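I finally did the Craddock loop! If you've been reading this blog for any length of time you know I've been going on about it since May, when Riet Van Leeuwen told me over coffee that I was wasting my weekends on the rail trail and should ride up to the old quarry like a grown-up. She was right, and I have told her so twice.

The loop starts behind the library in Histville, goes out along the river to Pridville, climbs to Craddock and comes back down through the orchards. It's 40 miles if you don't get lost. I got lost at the grain elevator, so mine was a bit more than that, but the wrong road had a pond with herons on it and I have no complaints.

Let me talk about the climb. There are 547 feet of it between the Pridville bridge and the top, and nearly all of that comes after the church, where the road turns to gravel and you lose the shade. I dropped into my lowest gear and stayed there. A man mowing his ditch waved at me, and I was going so slowly that we had time for a short conversation about tomatoes (his are late, mine too). Then the trees open up and you can see clear back to the water tower, and oh, I whooped out loud. 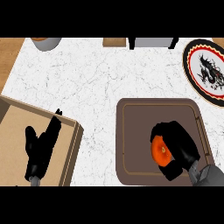 Marble countertop, tan tray, two black hands.

Food, then, which is half the reason I ride. I packed two cheese sandwiches and a bag of dates and ate all of it by Pridville, at 9:30 in the morning. Luckily there's a bakery called Fumier on the square in Craddock, and they do a rye roll with caraway and a slab of cold butter that I have thought about every day since. Get there before noon. Jasper Van Beek rode up on Tuesday and found the door locked and the chairs up, and he is still sore about it.

The way down is pure joy — long, easy curves, good pavement, apple trees on both sides. Watch out for the cattle guard just past the second farm stand and take it straight on. I was braking most of the way, being a chicken, and still grinning like a kid.

A few notes if you want to try it. Fill your bottles at the Pridville park, where the tap is behind the bandstand. I ran 2-inch tires and was glad of them on the gravel. Parking at the library is free on weekends.

My odometer says 188 miles for the month so far, and Riet wants to try the loop backward next, with the gravel going down. I've already ordered new brake pads.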